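Urkel Wrist Kit: laundry handling recordings, data card and readme

6 min read
14 shares · 2 comments

Last edited Apr 24, 2020

What you get

Urkel is a wrist camera and gripper kit for people who want a robot arm to handle soft things: shirts, towels, bags, bedding. It comes from Doltmont with a mounting plate, the two-finger gripper, the camera, a cable set and the recordings this card is about. I have been working with the kit and the recordings side by side for a good while now, and I like them very much, so I offered to write the readme that was missing. Doltmont said yes and gave me a free hand, including with the list of problems further down.

The recordings are 239 short runs made in rooms with household machines in them. Each run has the wrist camera video, the joint positions of the arm, the opening of the gripper and a plain text note from the person at the controls. The notes are my favourite part! They are written in everyday words ("second go at the sleeve, lost it again") and they tell you far more than a pass or fail mark would.

Folders

runs/ holds one folder for each run, numbered from 1 to 239
notes/ holds the operator notes, one text file per run
calib/ holds the camera and gripper settings
tools/ holds the two small programs, sima and tomum

Sima plays a run back with the video and the joint positions lined up. Tomum cuts a run into pieces and throws out the parts where the arm is parked. Both run from the command line and neither needs a network connection. Start with Sima. Open run 59, which is long and slow and has a lot of cloth in it, and just watch it through before you write any code.

How the recordings were made

A person moved the arm with a hand controller and the arm followed. Nothing was scripted. The task card only gave the goal, such as "move the cloth off the machine" or "pick up the bag by a strap", and the operator chose how to go about it. If a grab failed they carried on, and the failed grab stayed in the recording. I think this was a very good choice. Most of what I have learned about cloth from this set, I learned from the fumbles.

The camera sits close to the gripper, so the robot's own body is in view a great deal of the time. With Urkel that means plenty of black: black housing, black finger, black joint. When the cloth is black too, you get a proper test of whatever you are training. In the run below there are folds of dark fabric right up against the finger and three black straps hanging close by, with a white washing machine standing further back on a light grey carpet.
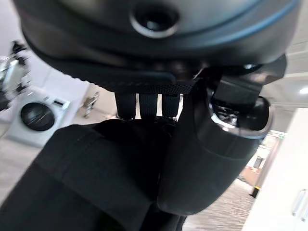

Safta Cozma wrote in the comments that dark cloth was the reason she nearly gave up on the kit: her first model kept mistaking the gripper for part of the load, and it only settled down once she had covered the gripper's outline with a mask taken from the calib folder. She also asked for the mask to be made part of Tomum. It is a fair request and I have passed it on.

For now you can do the same by hand. The file calib/self_mask has one outline for the gripper fully open and one for fully closed, and Sima will draw either of them over the video if you add the word mask to the command. Positions in between are not covered. I blend the two outlines and it works well enough for slow movements — less well when the gripper snaps shut.

Settings

Video and joint positions share one clock, which counts in steps of 1000 to the second. The gripper opening is stored as a number from 0 (closed) to 1000 (open). Please read that twice, as I once trained for a whole evening with the two ends swapped and got a robot that was extremely keen on letting go.

What it is good for

Learning to pick up and move soft items from close range. Testing whether a model can tell the gripper from what it holds. Teaching, too: the runs are short enough to show in a lesson, and the notes give students something to argue with.

What it is less good for

Anything that depends on seeing a whole room. The wrist view is narrow and often blocked. There are no force readings, so you can't tell from the numbers how hard the gripper is pressing. Folding is hardly covered at all, and I would not try to learn it from this set.

Known problems

Run 2 has no note. The operator forgot and we decided against making one up afterwards.
Tomum sometimes treats a very slow pull as a parked arm and cuts it. Raise the wait setting if your pieces look too short.
The clock drifts slightly in the longest runs. A fix is planned for July.

Living with the kit

The mounting plate went on without any trouble and the gripper has been quiet and steady. The cable is stiff, though, and you should leave a generous loop at the wrist or it will tug when the arm turns. I would happily swap the printed manual for a longer page on cable routing. Apart from that I keep finding excuses to switch the thing on, and if you record runs of your own in the same layout, Sima will open them without changes — send me the odd ones, I would love to see them.

2 comments · Share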